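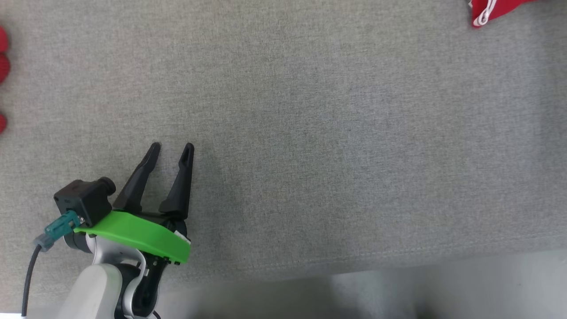 Nonunthorpe Community Health Trust has announced a new equipment scheme for nursing students and newly registered nurses, which will open to its first applicants in July. The scheme will lend each nurse a basic working kit for the first 90 days of a placement or post, and will replace the present arrangement under which new starters are sent a list and asked to buy the items themselves. Equipment will be shown and handed out in the refurbished practice room at the Kirninton Health Centre, where every kit is laid out for checking on a plain surface such as the grey woven one shown with this release, so that small items in dark or bright colours can be picked out easily against it. Nurses will be asked to check the contents against a printed card and to sign for them before leaving.

The Trust employs registered nurses across its community teams, its day clinics and the short-stay ward at Kirninton. A review carried out by the nursing education department last winter found that many new starters had bought equipment they did not need, or had bought the same item twice after a change of placement. Others had put off buying a stethoscope until their first pay day and had shared one with a colleague in the meantime.

"Starting on a ward is hard enough without having to guess which stethoscope to buy," said Asuka Tamura, Head of Nursing Education at the Trust. "We were hearing from students who had spent a good part of their first month's travel money on things that stayed in the bag. We would like them to try the equipment at work first, and to make up their own minds about what they want to own."

The standard kit contains 14 items. These include a dual-head stethoscope, a manual blood pressure cuff with two sizes of bladder, a pen torch, blunt-ended dressing scissors, a fob watch with a second hand, a tape measure, a tendon hammer and a pocket notebook with wipe-clean covers. A carrying pouch is supplied with each kit and has been chosen to fit the side pocket of the Trust's tunic. Uniforms and footwear are not part of the scheme and will continue to be dealt with by the staff stores office in the usual way.

The stethoscopes and cuffs are being supplied by Imai, under an agreement that also covers repairs and the yearly testing of the cuffs. Replacement ear tips and tubing will be kept at Kirninton and at the Vetden clinic. Nurses who wish to keep their stethoscope at the end of the loan period will be able to buy it at a reduced price, which may be spread over up to five months' pay. All other items must be returned, with the exception of the notebook.

Nurses who are left-handed, who wear hearing aids or who have an allergy to any material used in the kit are asked to say so on the application form. Left-handed scissors and a small number of amplified stethoscopes are held in stock, and further items can be ordered. The Trust advises that orders of this kind may take longer to arrive and that the form should be sent in as early as possible.

Equipment returned to the scheme will be cleaned, inspected and tested before it is lent again. Ear tips will be replaced in every case. Any item that fails inspection will be taken out of use, and the nurse who returned it will not be charged unless it has been lost or has been damaged on purpose. Kiyoshi Sasaki, who manages the Trust's equipment library, said that the rules had been kept short on purpose.

"Things get dropped, and pen torches go through the wash," Mr Sasaki said. "If something stops working during a shift, the nurse should bring it to us and take another one. There is one form and it has five lines on it. We do ask that people do not try to mend a cuff themselves - a cuff that reads wrongly is worse than no cuff at all."

A drop-in session will be held at the Kirninton practice room each Friday afternoon while the scheme is being introduced. Staff from the education department will show new starters how to fit and care for the equipment, how to choose the right size of cuff for a patient and how to clean a stethoscope between uses. Each introduction lasts 15 minutes and no booking is needed. Nurses based at Vetden may ask for their kit to be sent to the clinic, where the duty sister will go through the contents with them.

The scheme is open to student nurses on placement with the Trust and to registered nurses in their first post. Nurses returning to practice after a break may also apply. Bank and agency staff are not covered at present, although the Trust intends to look at this again once the first loans have been returned. Existing staff who need to replace worn equipment should continue to speak to their line manager.

Application forms are available from the nursing education department and from the reception desks at Kirninton and Vetden. Students should have their form signed by their placement supervisor before sending it in. Applicants will be told by letter or email when their kit is ready, and are asked to bring their staff or student card when they collect it.

Notes to editors

Nonunthorpe Community Health Trust provides community nursing, day clinics and short-stay care to Nonunthorpe and the surrounding villages. The equipment library at Kirninton also lends walking aids and bathing equipment to patients, under separate terms.

Requests for interviews with Ms Tamura or Mr Sasaki should be made to the Trust's communications office. Visits to the practice room can be arranged outside session times by agreement with the nursing education department.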